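Consejos para cuidar las baterías de la cámara y de las herramientas en casa

En casa tenemos muchas baterías recargables: dos de la cámara, las del taladro y la de la aspiradora pequeña. Durante años las he tratado mal y por eso he comprado demasiadas. Ahora sigo unas reglas sencillas.

Guardo las baterías con carga media, nunca vacías. Si una va a descansar todo el invierno, la reviso en enero y le doy un poco de carga.

Los contactos se limpian con un bastoncillo seco. No uso agua ni líquido de cocina. Si hay polvo verde, la batería va al punto de reciclaje.

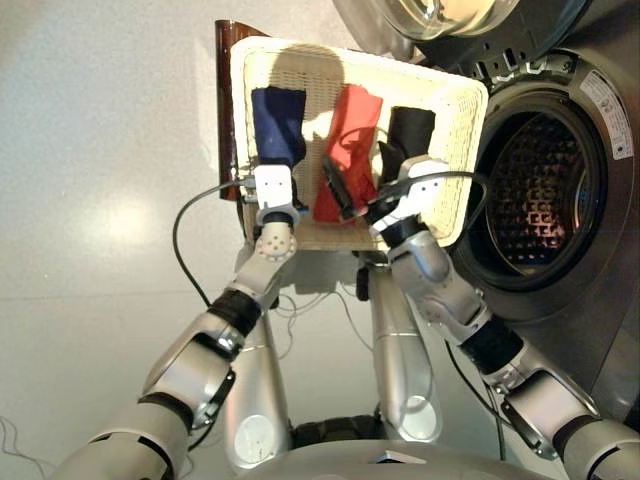
El cargador también necesita su lugar. El mío, un Bametti viejo, está en una repisa con aire por los dos lados - antes lo tenía dentro de un cajón y se calentaba mucho.

Con un rotulador escribo en cada batería el mes de compra. Las de la cámara las uso por turno, así se gastan igual.

Antes de tirar una caja, apunten el modelo. Yo pedí una vez la Vemine 863 cuando necesitaba la 3418, y por fuera son casi iguales.

Comentarios

Marisa T.
Gracias, lo del rotulador lo hago hoy mismo. ¿Sirve también para las pilas AA recargables?

Pankaj Dwivedi
Sí, Marisa, sirve igual. Yo las guardo en grupos de cuatro y las cargo siempre juntas.

jlopez66
Mi cargador hace un ruido fino por la noche, ¿es normal?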